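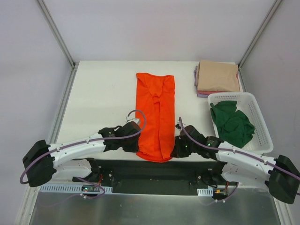 Sayaka Fukuda asked whether a cell that has stopped on a wrist fault can be restarted from the panel without opening it. It cannot. Fault 29 (wrist signal lost) latches until the cable on the affected arm has been checked by hand, and a panel reset only hides the message until the next fold.

## 7.2 Clearing fault 29

Applies to two-arm Trilov folding cells with external wrist cables.

**Caution:** An arm may sag when its brake is released. Keep hands out from under the forearm.

1. Press STOP and wait until the panel shows HOLD.
2. Switch off at the isolator and lock it. Wait 72 seconds for the drives to discharge.
3. Take the garment off the table. If a gripper is closed on it, turn the manual release – do not pull the cloth.
4. Follow the cable from the wrist attachment back along the forearm and past the elbow. Look for flattened sections, open clips and loops that could catch on fabric.
5. Press each clip shut. Leave enough slack at the wrist for a full turn in both directions.
6. Reseat the plug at the wrist. Replace the cable if the sheath is split.
7. Unlock, switch on and run test 14 with the table clear.

**Note:** Test 14 moves one arm at a time, at low speed. If the fault returns during the left arm's turn, the right arm is not tested.

If fault 29 comes back within 2 hours, leave the cell locked off and send the fault log to the Matheson service desk. Do not swap the left and right cables to find the fault – they are wired differently.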